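Guides > Furniture > Set-up

Section 4: Leveling your Pramari table

I've put together more of these tables than I can remember, and leveling is the part I like best (really!). Have your hex key and the felt pads from the Nusent bag handy.

1. Stand the table up with a helper. Danica Tichý and I always lift on three.

2. Turn the room lights on before you check the top for level.
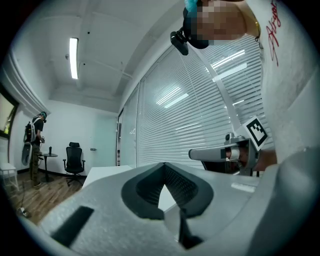 Good light matters more than a fancy level. I look for the reflection running along the tabletop – if it bends, something is twisted underneath. A long fluorescent ceiling light in a bright white room is perfect for this, but a window will do. Try it from both ends.

Note: Let the top settle overnight before you tighten anything for good.

3. Tighten the leg bolts a quarter turn at a time, then press on each corner.

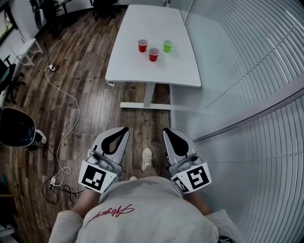 Now for the wobble test, my favorite! Put a few light things on top and nudge the edge with your hip. I like plastic cups, two red and a green in a loose triangle on the near half, and with a single central leg like this you want to try the far half too. If they rattle, go back to step 3.

Caution: Don't sit on the edge, and please don't drag the table by its top – lift it from below.

4. Stick the felt pads on last.

Questions? Write to Naheed Zaidi at the Pramari help desk | Back to top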